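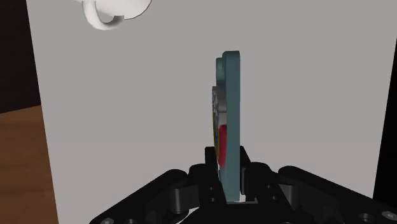

Where do I find the old altar paintings in Momholm? They hang in the small museum behind the church, on the upper floor, and the ticket is 40 crowns.

I went there for the painter Løken, whose blue skies I have liked for many years. The rooms are cold, so take a jacket.
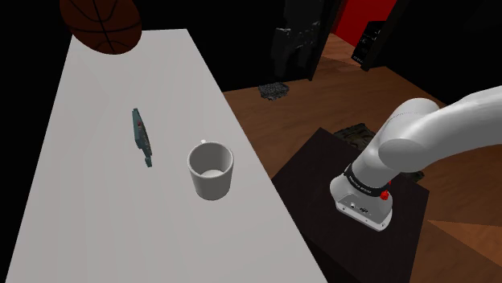
Momholm, October

Today I came back for the drawings. The museum owns 23 of them, and my favourite shows the harbour at Flerer.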